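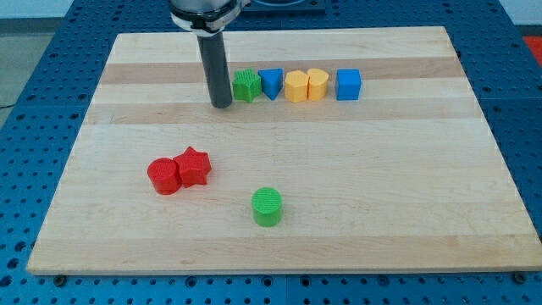 Maple board, blue bench.

My cousin Sveva Grasso bought two tickets in the Girkilmont hospital raffle again this month, and again she called to ask if I wanted to go in with her. I said no. I say no every June, and every June she tells me I'll be sorry when she's driving the car.

I don't think raffles are evil. I've bought tickets from kids at my door and I'll do it again. What bugs me is the way this one gets sold. The flyer says "your best odds ever" in letters bigger than the name of the hospital. Best compared with what? Last year's flyer said the same thing, and so did the one before that, which I know because I keep them in the drawer with the takeout menus.

So I went looking for the rules. They're on the website, under a tab called "More," then another tab called "Details," then a PDF that opens sideways. There are 253 prizes this year. Sounds generous. Then you read the list and 191 of them are vouchers for Yook, the coffee place by the bus station. I like Yook fine. A coffee voucher is still a coffee voucher, and I don't see why it should be counted in the same big number as a car and a trip to Dresurau.

The early bird draw is its own little puzzle. You have to buy before the deadline to be in it, but the deadline got "extended due to popular demand." If demand was so popular, why did they need more time to sell tickets? Sveva says I'm being sour. Maybe. I asked the raffle office by email and got back a very friendly note thanking me for my support, which I hadn't given.

And then there are the winner stories. Every year the local paper runs one, and it's always the same: a nice person almost didn't buy a ticket, thought the phone call was a scam, cried a bit, plans to fix the roof. I believe they're real people. I'd just like to read, one time, about somebody who has bought in for 1000 draws and won a coffee. There have to be a lot more of those.

My old coworker Na-rae Do ran the office pool back when I was at Jostach, and she was the only person I ever trusted with this stuff. She had everyone sign a sheet, she photocopied the tickets, and she wrote across the top what happened if you forgot to pay that week (you were out, no arguing). When we won enough for a tray of sandwiches she split the change down to the penny. I asked her once if she thought we'd ever hit the big one. She said no, and did I want ham or egg.

I sent her the raffle PDF. She wrote back that she'd sooner give the hospital the ticket money directly and get the tax receipt – a raffle ticket usually doesn't get you one. I hadn't thought of that, and I'm a little annoyed I hadn't, given how much time I've spent complaining.

That's what I did in the end. Same price as a ticket, straight to the hospital, took less time than finding the rules. Sveva says it doesn't count as fun. The draw is at the end of the month and she has promised to call me either way.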